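Rinsing before the dishwasher wastes water

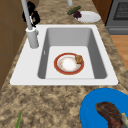 GILTON, 2022-11-05 — Most households I know rinse plates under a running tap before loading them. The habit made sense with older machines, which had coarse filters and weak spray arms. It makes little sense now.

In July I put a flow meter on my own kitchen tap. It delivered 6 litres a minute. A full load, rinsed plate by plate, took 45 litres before the machine had been switched on. My dishwasher, a mid-range Drarker, uses far less than that for the whole cycle. Over a year the rinsing comes to around 3000 litres, part of it heated.

The detergent is also made for dirty plates. Its enzymes act on starch and protein, and many machines have a sensor that reads how cloudy the water is. Send in clean plates and the sensor picks a short, cool wash, so the one greasy pan in the corner comes out greasy.

Scraping is enough. Bones, rice and labels go in the bin. Burnt milk and egg may need a soak, and a bowl of cold water will do for that — no running tap required. The filter should be lifted out and cleaned every 30 cycles.

Water companies could help by printing the cost of a rinsed load on the bill. Manufacturers could move the advice out of the back pages of the manual, where Drarker keeps it, between the warranty terms and the drain hose diagram.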